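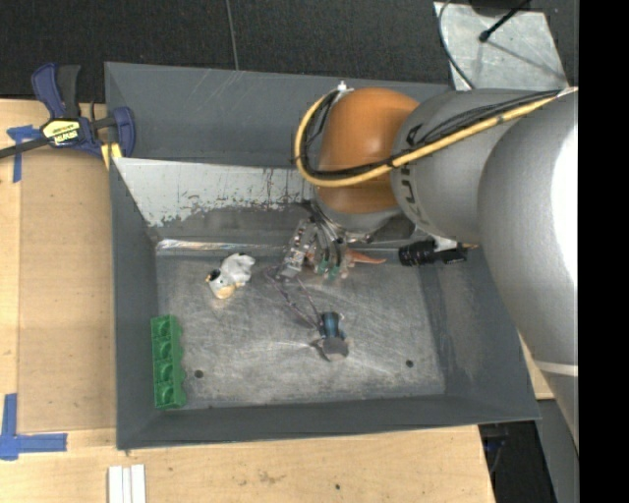 # Bin picking bench: common questions

Last updated 3/31/23

These are the questions we get most from groups that book time on the bench at Sandisell. If yours isn't covered, write to Kiều Hầu, who keeps the schedule and the test records.

## What do you test?

Grippers, mostly. We also compare wrist cameras and controllers, but only one part changes at a time. If you bring a gripper and a camera, plan on two sessions.

## Can I bring my own gripper?

Yes. Send a drawing of the mounting face and the total weight, including fittings and any bracket. If you need an adapter plate, we can cut one, and you should allow two weeks for it. Cables and air lines have to be long enough to reach the wrist with a loose loop left over. Short lines are the usual reason a first session starts late.

## What does a standard run look like?

A run is 200 pick attempts from the metal bin. The object set has 14 items, chosen to be awkward in different ways: small toys, blocks with hollows, things with thin parts that stick out. They go in a few at a time, and the operator refills the bin from a list. The list is the same for every gripper.

## What counts as a successful pick?

The object has to leave the bin, clear the rim and stay in the gripper for three seconds. An object that is lifted and dropped back is a miss. Two objects lifted together is also a miss, even if both make it out. We log those separately so you can see how often they happen.

## How did the Irkitz finger gripper compare with the suction tool?

In the December session the Irkitz made 194 good picks in a full run. Four of the misses were objects lying flat against the side wall, where one finger had no room to get behind. The other two were drops.

We stopped the suction run after 74 attempts. The cup had split at the lip and we had no spare of the right size. Up to then it did well on flat faces and poorly on anything small and rounded. We don't publish a rate for a partial run, so please don't quote one.

## Do you use a bare bin or a lined one?

Bare. The floor is scratched metal and it reflects light, so it is hard on some cameras. We tried a rubber mat for a while and dropped it. The mat made fingers look better than they were by stopping objects from sliding away.

## Is the bin fixed in place?

It is clamped to the table, and there is blue tape on the tabletop. Don't loosen the clamp or lift the tape. If the bin gets knocked, stop and tell the operator. Picks made after a knock are thrown out until the position has been checked again.

## Which camera works best?

For this bin, we got the steadiest results from the Flindov with exposure set by hand. Auto exposure changed whenever the arm moved over the floor. A camera on the wrist also needs room: check that it clears the rim with the wrist tilted in both directions, at low speed, before the first logged pick.

## Can I use my own controller?

You can run your own grasp planner on your own computer. It sends targets to the Quan controller, which handles speed limits and stops. We won't bypass it. If your planner can't send a target in base coordinates, talk to us before you book.

## Who runs the arm?

Our operator does, for the first session. After that, people who have done the safety briefing can run it with the operator in the room.

## What do I get afterward?

- The pick log, one line per attempt
- Video of every miss
- Settings for the gripper, camera and controller
- A note of anything changed or replaced during the run

Files stay on our server for six months. Results are yours to publish. If you publish them, include the full run and list the object set.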